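Where the Rain Goes: Runoff on a Sloping School Field

Project report, Environmental Studies

1. Background

The lower field at Grivby floods most springs. Water stands along the fence by the footpath and the grass there dies back by June. The school has talked about putting in a drain, but no one had measured how much rain the upper slope sends down compared with how much it takes in. We set out to do that for one term.

2. Method

We marked two plots of the same size, one near the top of the slope and one near the bottom. Each had a plastic gutter along its lower side leading to a covered bucket. A rain gauge stood between them. Buckets were emptied and measured in milliliters at 7:30 in the morning after any night with rain, and again after school if it had rained during the day. Sunday readings were left for Monday, so a few totals cover two days.

We also ran a soak test by pushing a bottomless can into the soil, filling it and timing how long the water took to go down. The soil guide from Gratovach Garden Supply was used to sort the samples by feel.

3. Results

We recorded 16 rain events. The largest single reading from the lower plot was 1,102 ml. The upper plot gave 828 ml in the same storm. In light rain both buckets were nearly dry.

The soak test was slower at the bottom of the slope. The soil there is heavier and has been packed down by people cutting across to the footpath. Samples from the top crumbled in the hand, while those from the bottom rolled into a ribbon – a sign of clay.

4. Ground cover

A flat sheet laid on grass stops rain from reaching the soil below it, so all the water leaves at the low side. We tried this with a tarp on the upper plot for one storm and collected 950 ml, but wind lifted a corner during the night and we left that reading out of the comparison.
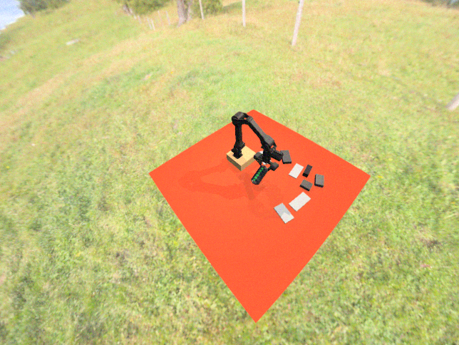
Report and layout by Hauksdóttir, Farkunance Project Group

5. Problems

The lower gutter clogged with cut grass twice after mowing. Both readings were dropped. The gauge was also knocked over once and had to be set again. We did not measure the angle of the slope at each plot, and the lower one may be a little steeper, which would raise its runoff even without the clay.

6. What we would do next

The packed soil could be loosened with a fork in the fall and reseeded. A second term of readings after that would show if the soak time changes. We would also put mesh over the gutters and add a third plot halfway down the slope.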